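Two Tables, One Set of Flatware: Parvaneh Nazari on Furnishing the Short-Term Rental

July 2021

Parvaneh Nazari writes furnishing specifications for Grumora, a company that outfits short-term rental apartments. Her documents run to 27 pages for a one-bedroom unit. Most of that length is taken up by the eating area.

"People assume the bed is the hard part," Nazari said. "A bed has a standard size and it stays where you put it. A table gets moved, leaned on, worked at, and used for meals, and the specification has to cover all of it."

We met in a white-walled room with a tiled floor, where two tables stand near each other. One has a light wood top and the other is darker, with a glossy finish. Nazari has been using the pair to revise the eating-area section of the specification, which was last rewritten in January. 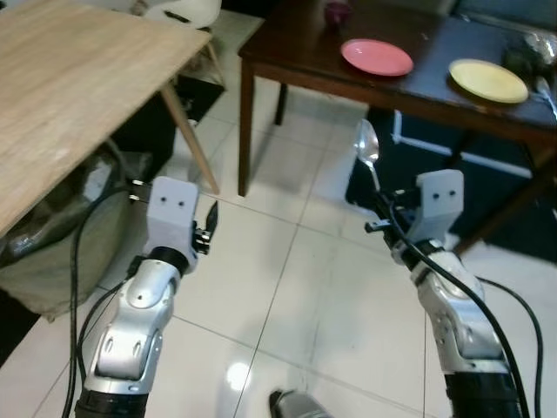

The lighter table, with slender wood legs on white floor tile.

The light table came first. Its surface is pale with a fine grain, and Nazari prefers that to a plain white top for rental use. Small scratches tend to run into the grain and are hard to find at normal viewing distance. Water rings are a different matter. She specifies a wiped-on oil finish for pale tops because a cleaner can renew it in one visit.

The legs are her main concern. Slender legs take up little floor area, and a vacuum head passes around them easily, but the joint at the top of each leg carries more of the load when someone drags the table sideways. Her specification requires a bolt that can be tightened from below with a common hex key. It also requires felt pads on tile and rubber pads on wood floors.

"Felt slides, so the guest can move the table without racking it," she said. "On tile that is what I want. On wood I want it to stay put, because grit gets into the felt and then you are sanding the floor."

Both tables are 28 inches high. The matching height was a purchasing requirement, so that the two can be pushed together for a larger group. Earlier units were supplied with tables from two different lines, and the step between the tops was enough to tip a glass. 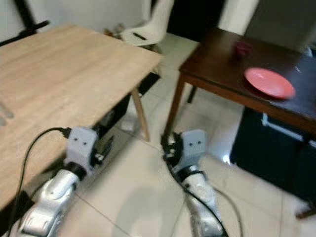

Dark finishes get a separate page in the specification. Nazari allows them in rooms with good daylight and restricts them elsewhere, mainly on the grounds of cleaning. Dust and dried water marks are visible on a gloss surface from across a room, and a cleaner has to buff the top as well as wipe it. What a dark top does well is show what is on it. The pink-red plate and the small red cup stand out plainly against the brown, and Nazari counts that as a practical gain at checkout. "If the cleaner can see it from the door, it gets washed and put back," she said. "A brown plate on that table would be left behind."

She is less strict about color in general. Her rule is that each kitchen should hold one white set for daily use and may hold a few colored pieces. White is easy to replace one at a time, and colored glazes vary from batch to batch.

Flatware takes up four pages. Grumora keeps 700 place settings in storage, and until last year they came from three patterns, one of them sold to the company under the name Hetance. Nazari has reduced that to one. The current pattern is stainless steel with a plain handle that widens toward the end. She rejected decorated handles after finding that food residue stayed in the relief after a short dishwasher cycle.

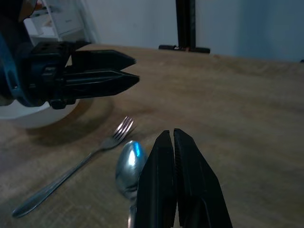 Her other objection to mixed patterns was storage. Spoons from one pattern nest, and a drawer tray of the usual width will take a full set. Spoons from two patterns do not nest properly, and the stack slides when the drawer is opened. Replacement rates are uneven as well. Teaspoons go missing first, then forks. Knives are almost never reordered.

Ida Rieger, who handles purchasing for the same units, has argued for a heavier gauge of steel. Nazari disagrees. "Ida is right that the heavy fork feels better in the hand," she said. "It also costs more, and it goes missing at the same rate."

They settled on the middle weight from a supplier called Vivard. Rieger's condition was that the fork tines be polished between as well as on the faces. Nazari checks this by running a cotton thread between the tines of a sample fork. If the thread snags, the batch goes back.

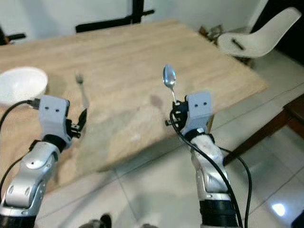

Seating is specified after the tables and flatware are fixed. Nazari works from the distance between the seat and the underside of the tabletop, and asks for a seat height of about 19 inches or lower with these tables. Upholstered chairs are excluded from eating areas in all new units. A molded shell like the white one beyond the far corner of the table can be wiped down in a minute and has no seam at the back of the seat to collect crumbs. She matches white chairs to white bowls and plates where the budget permits, though the specification lists this as optional. Armrests are not permitted, as they strike the table edge and mark it.

The section still open is the floor mat. Nazari wants a dark mat under the eating area on tile, for noise. Rieger wants none, for laundry reasons. A trial is planned in the Lloyd Street units, with mats in half the apartments, and the wording will stay blank until the cleaning hours have been compared.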